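Up the hill to Innes, and a plot I nearly missed

I promised last time that I'd write up the trip to the war graves at Innes, and a few of you have been nudging me (quite rightly!), so here goes. I'm putting the directions in properly, with the turns, as the ones I had were pretty hopeless and I spent a good part of the morning looking at a quarry.

Coming from Sovport, take the coast road north and stay on it for 11 miles. You'll go through Setel, where there's a bakery and a decent public restroom, and I'd use both. Just past the last houses the road splits. The sign for Prakon points left and looks like the main route, but keep right, over the little stone bridge, and then up. It's steep and it's narrow, and I met a hay truck on it, so take it slowly. The cemetery gate is at the top on the left, painted green, with room for three cars on the grass if everybody is polite about it.

Go in and follow the gravel path past the chapel. The first war plot is easy enough to find: 50 graves from the first war in four rows, all facing the water, with a low hedge behind them. I sat there with my sandwich for ages. Most of them are sailors, and a good many came off the same ship in the same week, which you only notice when you read the dates along the row.

Now for the bit I nearly missed. The second war graves aren't with the others at all! They're down the slope behind the old yew, through a gap in the wall, and there isn't a sign. From the chapel it looks like the cemetery just ends there. If you've got a grave number beginning with D, that's where you want to be. I had walked back to the car, checked my list, seen a D staring at me and had to trudge all the way down again.

The register is in a metal box in the chapel porch. The lid sticks, so give it a good shove from the left. It's arranged by name and the plot letters are in the last column, in very small print (bring your reading glasses, I hadn't).

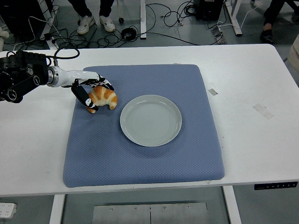 Several of you have written in since I first mentioned Innes, and one reader says the gap in the wall gets badly overgrown by July, so May is a much better month to go, and that there's another way in from the lower lane if the slope is too much for your knees. I haven't tried the lower lane myself, but I'm told you turn off just before the bridge and park by the pump house.

Next time I'm off to Prakon, which has only the one plot but a very long walk to it. If anybody knows whether the footbridge is open again, do drop me a line before I set out.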